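Search this site
Enter keywords Go

Buying Off the Plan: Notes for Session 2
Posted Jun 9, 2024 by the course office, Tillman Evening Property Course

Have your copy of the Rerkitz brochure open. We will use it all evening, mostly unkindly.

Last session dealt with the loan. Tonight is the building, which at the time of purchase doesn't exist. You are buying a drawing, a contract and a promise, and only the contract will be any use to your lawyer.

1. Reading the brochure

Brochures have a dialect. "Up and coming" describes a neighborhood where the coming part is still under discussion. "Minutes from transit" leaves out whose minutes, and whether they own a car. "Efficient layout" means the refrigerator is in the hallway. None of this is a lie, exactly. Treat every adjective as a question to put to the sales office, in writing, and keep the reply.

The Rerkitz brochure gives its distance to the Runurby station as 250 yards. Find the footnote. It measures from the edge of the site, in a straight line, across a rail yard with a fence on both sides. 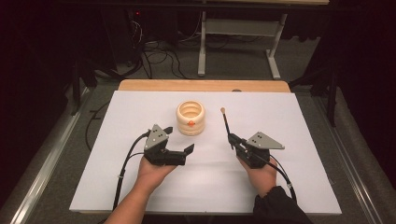

The floor plan deserves more of your evening than the renderings do. Look for where the area is measured from. Some developers measure to the middle of the wall, some to the outside face, and a few include the ledge that holds the air conditioner. You will pay for that ledge by the square foot and never once stand on it.

Check door swings. In the Type B unit at Rerkitz, the bathroom door and the closet door want the same piece of floor.

2. Money going out before keys come in

Payments usually follow construction stages: foundation, frame, walls, completion. Write the stages down the left side of a page and the amount due down the right. Then add the things the schedule leaves out, such as legal fees, taxes, loan interest during construction, and the rent you are still paying somewhere else.

Stirkedham Court, our other case, was sold with a completion date in August. The contract allowed the developer up to 18 months past that date before any compensation was owed. Buyers had read the first number. The second was on a page headed "General."

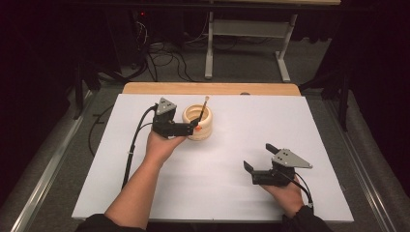 CONTRACT TERMS

Three clauses to mark in your copy:

Substitution. "Or similar" lets the developer swap finishes. Ask who decides what counts as similar. (The developer does.)

Variation in area. Most contracts allow the finished unit to differ a little from the plan. See whether the price moves with it, and in which direction only.

Resale before completion. Some contracts forbid it and others charge for consent. If your whole plan depends on selling early, read this one first.

For next time: rewrite the Rerkitz "Lifestyle" page in plain English, 100 words at most. Bring your payment page for Stirkedham Court as well, with the delay worked in.

Related handouts
Session 1: What the Lender Wants to Know
Session 3: The Walk-Through and the Defects List
Reading a Service Charge Budget
Shop Units Downstairs: Noise, Smells and Parking
Glossary of Sales Office Terms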